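Odds bin

An odds bin (also odds box, bits bin or, in parts of Istgate, the tang) is an open container in which a household keeps objects that have no other home. It differs from the junk drawer in being open at the top and in having no pretense of a closing front, so that its contents are on view to guests. The bin is usually found in a utility room, under a workbench or at the foot of the stairs, where things wait to be carried up.

Name

The word "odds" is short for "odds and ends." The Istgate usage is generally traced to the Tang, a plain steel tub sold in the town for feeding poultry and bought mostly by people who had none. The form "glory box" is sometimes given as a synonym, though this properly means a chest of linens, and owners of such chests tend to say so.

Construction

Early odds bins were crates, drawers that had lost their dressers, or baby baths after the baby had outgrown them. Sheet metal became common because it could be hosed out, a feature many owners praise and few have used. Sloped walls make the contents slide toward the middle, where they form what the collector Konrad Rutkowska called "the sediment." Straight-sided bins hold more but are harder to search, and small objects gather in the corners along with the grit.

Metal bins are noisy. The Urico pattern, made in Gostel until the works closed, was supplied with a felt mat to deaden the sound of dropped objects. Surviving mats are rare, as most were cut up to go under chair legs.

Contents

No fixed list exists, and attempts to draw one up have ended badly. The usual mix is of small household goods and toys: drinking cups parted from their sets, play food, erasers, lids, and blocks. Play food is unusually durable. Children lose interest in it, but adults will not throw away a vegetable in good condition. 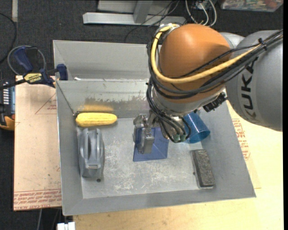

A grey sheet-metal bin with an ear of corn, an iron-shaped object and a translucent blue cup on its side.

The best-known study of the subject is the Gostel survey by Keabetswe Visser, who went through the bins of 60 households and recorded 2,333 objects. Of these, 236 were lids. Visser found only 14 containers that any of the lids would fit, and all of them already had one. The survey was criticized for leaving out rubber bands, which Visser had declined to untangle.

Sorting

Two methods are recognized. In the tip, the whole bin is emptied onto a floor or table and the objects are put back one by one, generally all of them. In the pick, a single object is lifted out from the top and dealt with before the next is touched. The pick is tidier but slow, and is often given up at the first battery. Advocates of the tip point out that it at least reveals the bottom of the bin – a part of the house some families have not seen in years.

Objects lying flat on a smooth floor are the hardest to lift by hand, and the customary solution is to slide them up a wall. Sloped bins are better for this.

Related forms

The odds bin should not be confused with the toy box, which has a lid and a purpose, or with the donation box, which has a destination. In practice a donation box left in a hallway past April is counted as an odds bin.

See also: Junk drawer; Toy box; Play food; Lost sock

Page last edited 28 March 2018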